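Vornora Residents' Association
Minutes of the February meeting, laundry room
22 shares | 2 comments

1. Minutes of the previous meeting were approved without change.

2. Drying of work gloves. Members agreed that knitted gloves are to be hung by the cuff, fingers down, on the plastic racks.

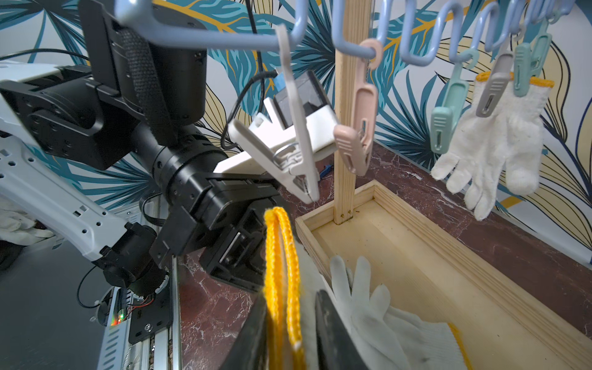
3. Clothespins. Purchase of 99 replacements from Pimard was approved. Pins are to remain on the racks after use.

4. The meeting adjourned at 8:15 p.m.

Comments (2)

venik_unit2: Can we hang socks there too?

Laundry237: Please order the larger pins, the small ones slip off my towels.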